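Drornumora — incidencias de agarre, cubertería y cuencos
LÉEME del conjunto de datos, revisión del 15 de agosto de 2019

Registros de la pinza durante la tarea de servicio de mesa. Antes de usarlos, conviene leer lo que sigue.
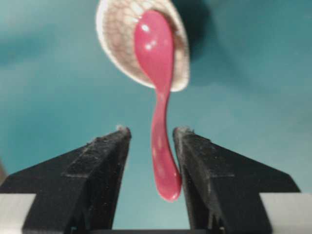 El conjunto reúne 894 intentos con cámara de muñeca. El informe de Grandlow atribuye los fallos a «variabilidad del objeto». No me convence. Los mangos estrechos y curvos fallan más, de acuerdo, pero el registro de fuerza sigue marcando contacto cuando los dedos se han cerrado en vacío, y eso no lo explica ninguna cuchara.

Qué contiene
intentos/ — vídeo de muñeca, apertura de los dedos y fuerza
fallos/ — 200 intentos revisados a mano por Hollis Tillman
paradas/ — 2 paradas de seguridad, con el registro completo

Problemas conocidos
La etiqueta «éxito» la pone el controlador. No entrenéis con ella sin contrastarla con el vídeo.
En las dos paradas, la pinza siguió cerrando 20 ms después de la orden. Van Dusen dice que entra en tolerancia; seguimos sin ver el documento que lo diga.
La pelusa en los dedos se cita como causa en varias notas. Nadie ha hecho la prueba con dedos limpios.

Pendiente
Repetir la calibración de fuerza en septiembre. Hasta entonces, velocidad reducida y nadie con las manos en la mesa.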